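Robot arm stops short at the lower shelf in simulation, every run, same place. What am I missing?

Posted in Simulation and Virtual Cells

Joar Midtbø

Hello everybody, and thank you in advance for reading, because I know I tend to go on a bit.

I look after a small picking cell at Sæther, where we pack spare parts, and before we let the arm near the real shelving we try everything in simulation first. We use Vemanico for the simulation side and a Bradeo controller, and up to now the two have gotten along very nicely. The job is a simple one. The arm reaches toward a gray plastic shelf unit that sits on a wooden base, goes in over the lower shelf, sets a part down and comes back out. The wrist camera rides along so we can check the approach afterward.

On Saturday I swapped in a new model of the shelf unit. The old one was just a few boxes stuck together, and the new one has the little holes in the shelf floor and the proper front lip and all the rest of it. It looks so much more like the real thing that I was quite proud of it for an hour or so. Then I started a batch before dinner, 900 runs, and when I came back the arm had faulted in every single one I opened. The controller reports a contact stop with code 574 while the gripper is still in front of the unit. It never gets over the lip. The gripper hasn't reached anything that I can see, and yet the force reading jumps as if it had driven straight into a wall.

What I have tried so far, in no sensible order:

I put the old shelf model back, and the job runs fine. I put the new one in again, and it faults.

I slowed the approach down to a quarter of the normal speed. It still faults, only later, and the gripper is in the same position when it does.

I raised the approach by the width of my hand, more or less. It got farther in and then stopped anyway, this time with the force pushing upward on the fingers, which I did not expect at all.

I turned off the wooden bench on the right-hand side of the cell, thinking that perhaps the elbow was brushing it. No difference.

I checked the gripper fingers for a wrong offset. They are the plain black pointed ones, and the same finger model works with the old shelf.

My worry is a bit bigger than the simulation itself. A colleague has suggested that we raise the contact threshold until the fault goes away, seeing as there is "nothing there." I don't like that. The same threshold file gets copied to the real arm, and people reach into that cell to clear dropped parts. But I also can't keep the project standing still forever, so if anyone has met this before I would be very grateful.

I'll put in a view from the wrist camera when I'm back at that computer.

Chalerm Prasertsri

Hi Joar, and please never apologize for writing a lot. I would much rather have too much than the two-line posts that say "robot broken, please advise" — you have given us nearly everything we need.

First things first, and I will be firm about it: do not raise that threshold. Your colleague means well, I am sure, but the contact stop is doing its job. The simulator really does believe the finger has touched something, and the controller is reacting to that the way it should. If you turn the sensitivity down to get past it and that file ends up on the real arm, you have made the real arm push harder before it gives up, with people's hands going in and out. While you are hunting for this, I would also take the automatic copy out of the chain altogether. Have somebody move the file by hand, after looking at it, until you trust the setup again.

Now for what I think is wrong. Each object in your simulation has two shapes. One is the shape you see and the other is the shape the physics uses for collisions, and they don't have to match. Your old shelf was built from boxes, so the two were the same thing. Your new one has an open front, recesses, a lip and a great many small holes, and when you bring in a mesh like that, a lot of importers will quietly wrap it in what is called a convex hull. Think of stretching plastic wrap tightly over the whole shelf unit. The openings between the shelves are covered over and the whole thing becomes a solid lump as far as the arm is concerned. You look at it and see a shelf. The arm meets a block.

That fits your symptoms rather well, I think. The speed makes no difference, because the wrap is where it is no matter how slowly you get there. The bench makes no difference either. The upward force when you raised the approach puzzled me for a while over my coffee, but if the top of the hull leans back at an angle, a pointed finger could slide along it and get pushed up. I wouldn't swear to that part without seeing the contact arrows.

So, here is how I would go about it:

Turn on the collision view. In most simulators it's in the same menu as the lights and shadows. If you see a big smooth lump where your shelf should be, we have our answer and you can stop looking.

Build the collision shape by hand out of simple boxes. You need one for the upper shelf, one for the lower shelf floor, one for the front lip, one for the back panel, one for each side wall, and one for the wooden base underneath. You don't need the holes. A part resting on the shelf won't know the difference unless it is small enough to drop through, and the physics will thank you.

Keep the pretty model for the camera and attach the boxes to it, so the two move together.

Check the scale while you're in there. Import scale has caught me out more often than I care to admit.

Run a handful before you run a big batch! I once left 2163 runs going over a long weekend with the gripper closed the whole time, and came back to a very full disk and nothing else.

There is one more small thing to look at. Detailed models sometimes come with little leftovers on them, bits of geometry that stick out where the surface was stitched together, and those can catch a fingertip even when the big shape is right. If you can get that wrist view up, I'd like to see the underside of the upper shelf and the front lip.

Good luck, and do come back and tell us how it goes. So many of these threads just stop in the middle, and it drives me up the wall.

drondent_dave

Had this with a Drondent gripper. Reinstalled everything and it went away. Might also be a cable? If it was a real robot I'd say cable. In sim I don't know. Have you tried just raising the force limit for the sim only, then setting it back after?

Joar Midtbø

Thank you both, and Chalerm especially, I read your answer out loud to the whole office! I'm leaving the force limit where it is, and the automatic copy is switched off as of this morning. There is a note taped to the monitor as well, in case anyone forgets.

I have the wrist view now, so I'm adding it before I change anything. 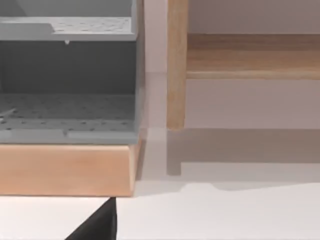
Wrist camera view in the simulation: perforated gray shelf unit on its wooden base at left, gripper fingertip at the bottom.

I think you may have been right about the leftovers too. There is a small pointed tab hanging from the underside of the upper shelf, close to the middle of the front edge. I had looked at this model for hours and never noticed it. I have no idea whether it belongs on the part or came in with the model, so I will go and look at a real unit after lunch.

As for the main thing, I opened the collision view and there was your plastic wrap, one big lump from the top of the unit to the bottom. I felt rather silly, but also very relieved. I've started building the boxes by hand. The lip is taking me the longest, because it is broken up by little seams and I can't decide whether to copy those or make it one straight piece.

Chalerm Prasertsri

Oh, I am so pleased you found it. One straight piece for the lip, please! Narrow seams in a collision shape are lovely places for a pointed finger to get stuck, and you'd be back here by Tuesday with a new fault code.

On the tab, if the real unit has it, give it a tiny box of its own and leave some extra room above the gripper on the way in. If the real unit doesn't, delete it from the visible model as well as the collision one, so the camera and the physics agree with each other. I'd do a few slow runs with the contact arrows showing either way, and I would do them before anyone talks about the real arm again.

When you do go over to the real cell, start with the reduced speed and an empty gripper, keep everybody's hands out, and have one person standing at the stop button with nothing else to do. And write down which shelf model and which threshold file you used, on the same sheet of paper. You'll want that in December when somebody asks.

Joar Midtbø

One straight lip it is. The real units don't have the tab, I checked over a dozen of them on the rack, so it's gone from both models. The first slow runs are going now and I'll post the contact plots once I've worked out how to export them from Vemanico without the axis labels disappearing.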